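Sun 14 May

Re-proofing a waterproof jacket at home: notes after the second go

Water stopped beading on the shoulders of my Tejada shell at the end of the winter. It didn't leak, strictly speaking. The face fabric went dark and stayed dark, and the inside felt clammy after twenty minutes of steady rain. This is called wetting out, and a lot of people take it for a failed membrane and buy a new jacket. In most cases the membrane is fine and the surface treatment has gone.

A waterproof jacket of the usual kind has three parts that matter here. There is an outer fabric, normally nylon or polyester, which takes the wear. There is a thin membrane or coating behind it, which stops liquid water and lets some vapour through. Then there is the durable water repellent, or DWR, a finish on the outer fabric that makes water form drops and roll off. The DWR wears away with rubbing, dirt, skin oil and ordinary detergent. Once it goes, the outer fabric soaks up water, vapour has nowhere to go, and sweat condenses on the inside. The wearer then reports a leak.

Before doing anything else it is worth finding out which fault you have. My test is crude. I lay the jacket flat over the side of the bath, cup a section of sleeve into a hollow, pour in a little water and leave it for 90 minutes with a dry paper towel underneath. If the towel is dry, the membrane is sound in that spot. I did this at both shoulders, the left elbow and the back panel where the rucksack sits. All four were sound. The face fabric was soaked in all four, which answers the question.

Peeling seam tape is a separate matter and no wash-in product will help with it. Mine has one lifted section inside the hood, the length of a thumb, which I have left alone. Delamination is also separate. If the lining bubbles or sheds flakes, the jacket has reached the end and re-proofing is a waste of a bottle.

Washing comes first, and it does more than the proofing. Dirt and detergent residue attract water, so a dirty jacket wets out even when a fair amount of DWR is left. On my first attempt last October I skipped the proper wash, went straight to the proofer, and got a result that lasted for a handful of outings. I put that down to a poor product at the time. I now think it was applied over a layer of residue.

The order I use now:

Run the empty machine once on a hot rinse, with the drawer taken out and scrubbed. Softener residue in the drawer is the main thing to get rid of.

Close every zip, loosen every drawcord, undo the cuff tabs and then press them down flat so the hook side isn't loose in the drum.

Wash with a soap-based cleaner meant for technical fabric, on the synthetics programme at the temperature on the care label. My label says 30 degrees, so 30 degrees it is.

Slow spin. Then a second rinse, with nothing added.

Check the beading before you go any further. Dry the jacket, warm it in the tumble dryer if the label allows, and flick water at it. Heat restores some of the original finish by standing the molecules back up on the fibre. If the water beads well at this stage, stop. You don't need to proof it.
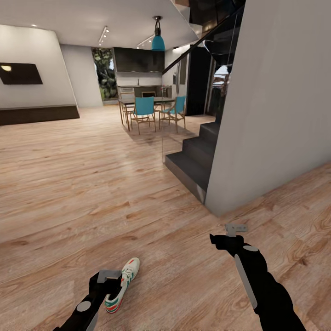 Mine beaded on the chest and the lower sleeves, and not at all on the shoulders or the hip area. That matches where the rucksack straps and belt rub. A worn patch of this kind can be treated by itself, and this is where the choice between wash-in and spray-on comes in.

Wash-in proofer is easy and even. It also coats the inside of the jacket, and on a garment with a wicking lining that is a drawback, because the lining then sheds sweat instead of spreading it. Spray-on goes only where it is put. It takes longer, it drips, and it has to be done somewhere with moving air. For a jacket with no separate lining either will do. For a jacket with a mesh or brushed lining I would use the spray every time.

I have tried one of each. Flustard is the wash-in. The bottle gives a dose for one garment and a larger one for two, and the dose for one was right for the jacket. It goes into the drawer or straight into the drum. I prefer the drum, as it keeps the product out of the drawer and saves a second scrub. Results were even, with slightly weak beading at the shoulders, and the inside had a faintly waxy feel until it had been worn a few times.

Grendano is the spray. It goes on damp fabric, from a hand's length away, and any white pooling needs wiping off with a damp cloth after a couple of minutes. If it isn't wiped it dries into a pale mark. I know this from the left cuff. Beading on the treated panels was clearly better than with the wash-in, tighter drops and less smearing when rubbed with a finger. The smell lasted two days on the line. The trigger is poor and began to dribble before the bottle was half empty, so I moved the rest into a plant mister, which gave a finer spray and used less.

Neither product is fluorinated. The older treatments were, and they did resist oil better. The current ones repel water well and oil hardly at all, so sun cream, hair product and the grease off a bike chain will all spoil them quickly. The practical effect is that you wash more often than you used to. People brought up on the advice never to wash a waterproof find this hard to accept, and the advice was bad even then.

Drying and heat. Read the bottle, as they differ. The Flustard says air dry is enough and heat improves it. The Grendano says heat is not required. I gave both a low tumble, and in both cases the beading was better afterwards than before. No dryer is needed for this. An iron on its lowest setting with a tea towel between it and the fabric does the same job, slowly, provided the care label shows an iron without a cross through it. Keep it moving, and keep off the seam tape and anything rubbery such as a printed logo or a welded pocket edge. I would not use a hairdryer. The heat is uneven, and it is easy to hold it too close to one spot while the rest stays cold.

I wanted some kind of number, so I weighed the jacket. Dry, straight off the hanger after a night indoors, it came to 600 grams on the kitchen scales. I hung it over the bath and gave it five minutes under the shower head on the gentle setting, shook it ten times by the collar, and weighed it again. Before treatment it came out at 700 grams, which is a fair amount of water to carry in what is supposed to be the dry layer. After the wash and the spray, the same routine left it so close to the dry weight that my scales, which move in steps of five, went up by two steps.

There are obvious problems with this. A shower is not rain. The shaking is done by hand. Rubbing under a wet strap, the thing that matters most, isn't tested at all. It is still more use than looking at droplets and deciding they seem rounder than they did.

For wear I have only the walk up to Prirkach and back, done three times since the treatment, twice in proper rain. The shoulders held on the first two and began to darken at the strap edges on the third. The chest and arms are still good. I expect to respray the shoulders alone in a few weeks and leave the rest until autumn. A 200 ml top-up bottle should cover that several times over if it goes through the mister.

A few smaller points that came up along the way.

Fabric softener undoes all of this in one wash. So does sharing a load with towels that were washed with it.

Stain remover sticks leave residue that wets out in the exact shape of the stain. For marks on the cuffs and collar use the same soap-based cleaner, neat, with a soft nailbrush, and rinse it well.

Zips want separate treatment. The coated type stiffens after washing, and a little zip lubricant worked along the teeth sorts it out. Don't use candle wax on a coated zip, it collects grit.

Store the jacket on a hanger, dry, hood out. A shell kept balled up in a stuff sack wears along the folds, and the folds are then the first lines to darken in rain.

Overtrousers can go through in the same wash-in dose if you use the amount for two garments. The seat and knees will need spraying afterwards in any case. Gaiters I no longer bother with. They are wet from the grass within minutes whatever is put on them, and the mud takes the finish off by the end of the day.

Next job is the tent flysheet, which has a different coating altogether (silicone on one side, polyurethane on the other) and can't go in the machine. I'll write that up separately once there have been enough dry days in a row to get it pitched, sponged down and dried on both sides.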